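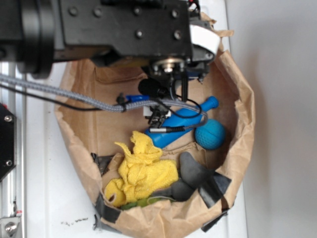
Reinaldo Furtado started building his picking arm in July, in the back half of a shared workshop in Urnmont. He pays for one bench there and has spread onto a second. By day he repairs commercial ovens. In the evenings he tries to get a machine to take things out of a bag.

"I wanted a job that sounded easy," he says. "Anybody can reach into a grocery bag. You don't look, half the time. Then you try to write down what your hand is doing and you can't."

The early work was on wooden blocks, set out in rows. Furtado says the arm was good at blocks within a couple of weeks, and that he got bored. Valentyna Dmytriv, who has the bench across from his and does most of the wiring, suggested paper bags.

"Blocks sit still and they have corners," she says. "Paper moves when you touch it. The fingers catch on it. A towel is worse, there's no right place to grab a towel."

They have gone through a lot of bags. A new one is too stiff and stands up too tall for the wrist to get in at an angle, so they tear the sides down and fold them out until the arm has room. The torn parts get tape. Dmytriv uses black electrical tape and puts it wherever the rim is about to go.
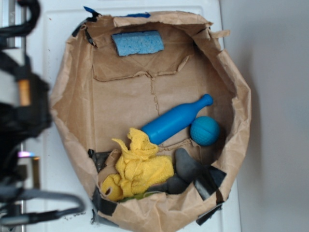
"We kept the same bag as long as we could," Furtado says. "If I change the bag and the code on the same night, I don't know which one I'm testing."

The things that go in it were picked for being different from each other: a yellow towel, a ball with dimples, a sponge, a blue plastic toy, something gray and rubbery. The ball is the one he talks about most. Squeeze it off center and it goes to the other side of the bag, and the arm has to look for it again. The towel has the opposite problem – the fingers nearly always get hold of it, but they may bring something else up with it.

He keeps a log, which stood at 3432 attempts when we spoke. Each line has the object, the force setting and a word or two on the result. Many of the words are "paper." That means the gripper closed on the bag itself.

The money has been less of a trouble than he expected. The rail came out of a packing line that was being scrapped in Lindness, and he paid 300 dollars for it with the brackets still on. The small screws he buys in boxes of 200. The gripper fingers are on their ninth version. "Version 9 is version 6 with better screws," Dmytriv says.

Cables took up most of August. The first routing pulled on the wrist whenever the arm turned, and a connector came loose twice in one evening. Dmytriv moved the clips and left more slack. She isn't happy with it yet, as slack cable hangs down into the work, and she wants to try a spring hanger from above.

Rosângela Furtado, his sister, keeps the workshop's accounts and has watched a good deal of this from the office door. "He told me it would be done by the end of summer," she says. "I asked him what done was. He's still thinking about it."

For now he has settled on emptying the bag, every object, with no help and no torn paper on the table. The best run so far left the towel behind. After that he would like to try a bag that hasn't been opened out, though Dmytriv says the wrist is too wide and would have to be rebuilt first. She has drawings for a narrower one. They plan to cut the first parts once the cable hanger is up.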